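Race Office Diary, August

The race office opened at 7:30 in the morning. Entries for the Treser Keelboat Regatta had closed the evening before with 18 boats confirmed, two of them accepted subject to a current measurement certificate. Both certificates were presented before the skippers' briefing and the conditional entries were made full.

Iveta Jurčo conducted the briefing as race officer. She confirmed that the outer course would be used if the breeze allowed and that the windward mark would be orange for all starts. Competitors were reminded that the channel off Clerkatgate remains closed to boats that are racing. A question was raised about the use of spinnakers on the short reaching leg. The sailing instructions permit them, and no change was made.

The first warning signal was delayed by 80 minutes while the wind settled from the southwest. Race 1 was then started cleanly on the second attempt, the first having been recalled with five boats over at the pin end. Murín led at every mark and finished well ahead of Fasten, which had gone to the left side of the beat and recovered most of its loss on the run.

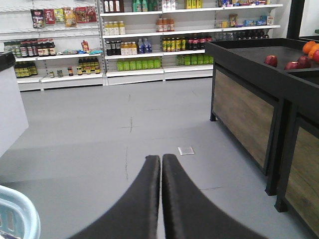

Race 2 was shortened at the leeward mark. The wind had backed by then and the beat was no longer square, and the race officer judged it better to take a fair result than to hold the fleet on the water for another lap. Fasten won on this occasion. Murín was third after a slow hoist, with the two boats now level on points.

One protest was lodged, concerning room at the mark in Race 2. Sevim Dönmez chaired the hearing, which opened at 5:15 in the afternoon. Both parties attended and one witness was heard. The facts were not greatly in dispute – the boats were overlapped on entering the zone – and the outside boat was disqualified. The decision was posted within the hour and the results were reissued.

The second committee boat reported a worn anchor line. A replacement of 100 feet has been drawn from the store and will be fitted before the first signal tomorrow. The starting horn also gave a weak note in the last sequence, and a spare canister is to be carried.

The forecast for tomorrow shows a stronger breeze from the west, easing after noon. The first warning signal stands at 10:30 in the morning. Three races are planned, with the inner course held in reserve.

The office closed at 7:10 in the evening, with all boats signed in.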